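Breathwork course at Wuvham, anyone done it?

bparsa_9
Posted 15th October

My manager forwarded a flyer for a "nervous system reset" run by Morena Leone at the Wuvham center in Clonditbridge. Two evenings of breathing exercises plus a finger sensor you take home. Price is $192. The flyer says participants report less stress and better sleep. It doesn't say how many participants or compared to what. Has anyone here paid for this, and did you get anything you couldn't get from a free video?

helilby_runner
I did it last November. Room was fine, Morena is nice and knows how to talk to a group. The breathing is slow in, slower out, with your eyes on a dot that moves up and down. I felt calmer when I left. I also feel calmer when I leave the dentist, so make of that what you will.
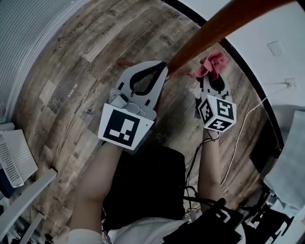
What bugged me was the sales part. The last half hour of the second evening was a pitch for the "practitioner path," and that costs $1,650. I asked what the certificate lets you do and the answer was that you can teach the two-evening course. So you pay to sell it to the next people.

nurhan_d
That's a little unfair. I took the same course and there was no pressure at all, she passed out a sheet and said take it or leave it. I've had panic attacks since college and this was the first thing I kept doing past a week. I do it in the car before work. My husband noticed before I did.

bparsa_9
Glad it helped you. Do you use the sensor, or only the breathing?

nurhan_d
Both at first. Now mostly the breathing. The sensor gives you a score out of 100 and I got a bit hooked on it, which kind of defeats the purpose lol

E. Bakhtiari
The score is the part I have trouble with. I borrowed one from my sister and got a 91 while arguing with the cable company on speakerphone. Next morning, lying flat on the couch with my eyes closed, 54. I wrote to the company asking how the number is worked out and got back a paragraph about "heart harmony." I wrote again and they sent the same paragraph.

Slow breathing probably does calm most people down for a while. I don't argue with that. I argue with paying $192 for it and being told a plastic clip can see my resilience.

fatemeh.m
Were your hands cold? Finger sensors go haywire with cold hands. I work in a clinic and we see it all winter. Doesn't mean the thing is junk.

E. Bakhtiari
Could be. Then the booklet should say so. It has nine pages on gratitude and nothing on cold hands.
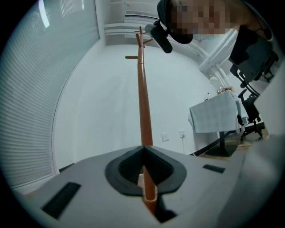 And my sister's score goes up if she holds the clip a little looser. She tried it five or six times in a row. If I can raise my well-being by loosening a clip I'd like to know what we're measuring.

helilby_runner
Mine did the same thing. I figured I had a bad one.

nurhan_d
You're all stuck on the gadget. The class is the useful part. Having to show up twice and do it with other people in the room made me practice. I've had free apps on my phone for years and never opened them.

bparsa_9
OK, that's a fair point about showing up. Does anyone know if she'll let you skip the sensor and pay less?

fatemeh.m
The Mirzaei studio over by the library has a drop-in breathing hour for $9. No sensor, no flyer. The teacher is kind of dry but she answers questions, and when I asked if it would help my migraines she said she had no idea. Went back the next week.

nurhan_d
Email Morena and ask, she writes back. I still think you should try hers.

bparsa_9
Emailed her. I asked about the price without the clip and where the sleep claim comes from. Will post what she says.

helilby_runner
My guess is you hear back on the first one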